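Kitchen Gallery: The Marble Counter at Jundurness
Trisell Stone and Tile 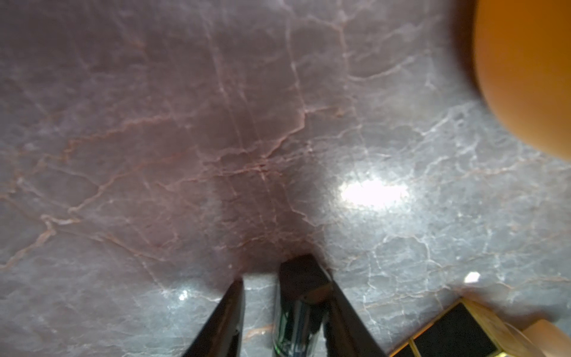 The polished marble, from close above. Gray-mauve ground with pale veins and rust-pink ones.

The Jundurness house has a kitchen at the back, with one window over the sink and a second, narrower one beside the pantry door. The owners, Salma Kettani and Herman Mangundap, had lived with tile counters since they moved in and wanted stone. They picked the slab at our yard in August and the counters went in that fall. The notes on this page cover the stone, the layout and how it has been to live with.

The stone

The ground color is a cool gray with some purple in it. It does not read as one color. Part of what you see in the photo is a dusky purplish gray, and where the light falls more directly it goes to a lighter blue-gray. People who come to the yard with a paint chip to match usually have trouble with marble like this. We suggest choosing the paint after the stone is in the room.

There are two kinds of veins. The pale ones are close to white, thin and branching, and in places they join up into uneven cells like a cracked glaze. The pink ones are warmer and heavier in color and wander on a diagonal. Herman calls it salmon and Salma calls it rust. Both words are on the order form.

A vein is part of the stone and not a crack in it. We get asked this often about slabs with a web pattern. If you run a fingernail across a vein on a sound polished slab it should not catch. An open fissure will catch, and we mark those with tape in the yard before anyone puts a hold on the slab.

Choosing the slab

Salma came in on a Thursday with 3 cabinet door samples and left two of them behind. The one she kept was painted off-white. We stood four slabs outside so they could be seen in daylight, then brought two back in and looked at them under the shop lights. The one they chose looked more purple outside and more gray inside.

They also took home a sample piece for a week. It spent a few days next to the stove and a few by the sink. We recommend doing this with any polished stone. A small sample will not show you the whole pattern, but it will show you how the color behaves in your light.

Layout and cutting

Delali Ansah measured the kitchen and made the templates. The long run is 142 inches and has the sink in it. The shorter run holds the stove and turns the corner toward the pantry. There is one seam, on the short run, behind where the toaster usually sits.

Before cutting, Delali laid the templates on the slab and the owners came back to look. The first layout put most of the pink veining behind the stove. Herman wanted it nearer the middle of the long run, where they roll out dough and where the kids eat breakfast. Moving the template used more of the slab and left a smaller offcut. They decided that was fine.

The offcut became a windowsill and a square board for cheese.

Edges

The edge is eased, with a small flat on top and bottom. They considered a full bullnose and a bevel. An eased edge shows the veins running over the front without bending them much, and it is easy to wipe. The inside of the sink cutout is polished to the same finish as the top.

Finish

Polished marble shines, and overhead light leaves a bright patch on it. The patch moves when you do. Customers who do not want that choose a honed finish, which is flatter and somewhat lighter in color. Honing also makes etch marks harder to see. We showed Salma and Herman both, side by side, on pieces from the same block. The pinks looked washed out on the honed piece and they went with polished.

Shade changes it too. Anything that blocks the light deepens the color underneath, and the pink picks up the most. Under the upper cabinets, with the lights off, the stone looks like a darker material than it does at the sink. Undercabinet lights were added in a second visit by the electrician, and those evened it out.

Installation

Jamshid Asadi led the installation with a crew of 4. The house has a narrow side path and three steps up to the back door, so the long piece went in on edge through the dining room, with the table moved out to the porch. The cabinets were shimmed level first. The old tile and its backing had hidden a dip at the sink end.

The seam was filled with a tinted adhesive. Jamshid mixed it to the gray and let one of the pale veins run up to it from either side. The sealer went on the next morning and the sink was connected that afternoon.

Backsplash and hardware

The backsplash is a plain white Kütt tile in a straight stack, stopping at the bottom of the cabinets. The grout is light gray. The tile was Chae-won Kang's choice. She drew up the kitchen, and she wanted nothing with a pattern next to the stone. The cabinet pulls are Dadum, in a dark finish.

Living with it

We asked Salma how the counter was doing after 8 months. Her answer, more or less as she wrote it:

"It has two dull spots, both from lemons, both mine. You find them if you get down and look along the counter with the window behind it. From standing up I can't see them. Crumbs disappear in the pattern, which is good and bad. I wipe it more than I wiped the tile because I can't tell if it's clean. The kids trace the pink lines with their fingers while they wait for toast."

Care notes we gave them

Wipe spills when they happen, especially lemon, vinegar, wine and tomato. These can etch the polish even when the sealer is good. Sealer slows down stains and does nothing about etching.

Use warm water with a little dish soap, or a cleaner made for stone. Dry it with a soft cloth or you will get streaks, and they show on a polished surface.

Keep pans off it. Use a trivet.

Test the sealer once a year with a few drops of water. If the stone darkens under the drops within several minutes, it is time to seal again.

An etch mark in a polished top can usually be repolished in place. Call before trying a kit on it. Small spots take Jamshid less than an hour, and it is easier for him to start from the mark than from the mark and a kit.

Questions about this slab

The rest of this lot has been sold. The same quarry sends material in a similar color from time to time, though the amount of pink varies a good deal between blocks and some have almost none. If you want to be told when more arrives, leave your name at the front desk with your counter measurements and say whether you want polished or honed.

More from the gallery
Laundry room, green slate floor
Bath vanity with honed top
Fireplace surround, two-piece
Back to all kitchens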